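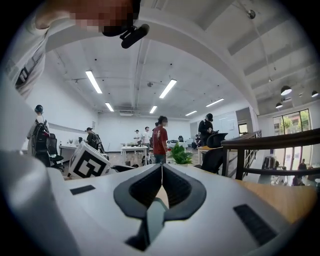

## Flag football: sign-ups, scores, the bus

Quick one this time, typing between practices.

**Girls varsity** beat Hudon 20-14 on the road. Idun Lie threw for 141 yards and ran in the last score herself - fourth and goal, rolled left, dove. Two picks in the first half she'd like back. Defense held on the final drive with Hudon at our 12. Loud ride home.

**JV** lost to Boström, 13-6. Better than the score looks. Dropped snaps again, we're working on it. Only nine healthy so everybody played both ways.

**Middle school sign-ups** close 27 September 2023. Grades six to eight, no experience needed. Fee is $50 and covers jersey and mouthguard. Cleats are on you - no metal ones please, the refs will send kids back to the sideline. Forms at the front office or from any coach. Physicals have to be on file before the first practise, no exceptions this year.

**Bus for the Dosari game** leaves at 3:15 from the back lot, not the front. Bring water, a dark jersey AND a white one, we won't know which until we get there.

**Fundraiser** - we're at $300 toward the new flag belts. Need another $100 to put the order in. Half the old belts dont clip anymore.

Still short one person for the chain crew at home games. You get a hot dog and the best view on the field. Text Coach or just show up by 4:30.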